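3.2 Where the pavement stops

I spent a good part of April reading verges, and I'll admit I like them more than roads. Senad Kolev and I walked the Karakaya stretch twice and logged 544 plots, each one a square of ground next to the asphalt. 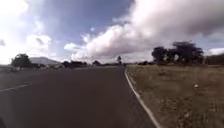
Litter was our first headache. We scored every plot for bare soil, grass height and stray objects, and the last score gave us the most arguments. A small white thing out on brown grass could be trash or a stone, and from the road you often can't tell — so we gave those their own code, "pale, unresolved." Senad wanted to drop them. I won that one (Figure 4).

Grass height was easier. Most plots came in short, and we scored color on the same walk, going by eye against a printed card that Valentyna Vakulenko made for us.

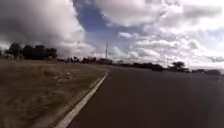
3.3 Edges

An edge, for us, is whatever a driver would use to tell road from not-road. It can be paint, a curb, or just a change of ground. We marked all three separately, even where two of them ran side by side, and took the paint as the zero point wherever we had a choice. 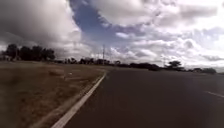

That choice matters for the width figures, which shift a bit if you start from the grass instead. We tried it both ways on 26 plots and kept the paint version, mostly for comparison with the older Stetport survey.

Figure 4. Road edge and dry grass verge, Karakaya stretch.
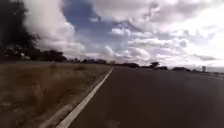
3.4 Trees and shrubs behind the verge

We only recorded woody plants that Howard Birkett could place on his base map, so single bushes out in the grass went into the notes column.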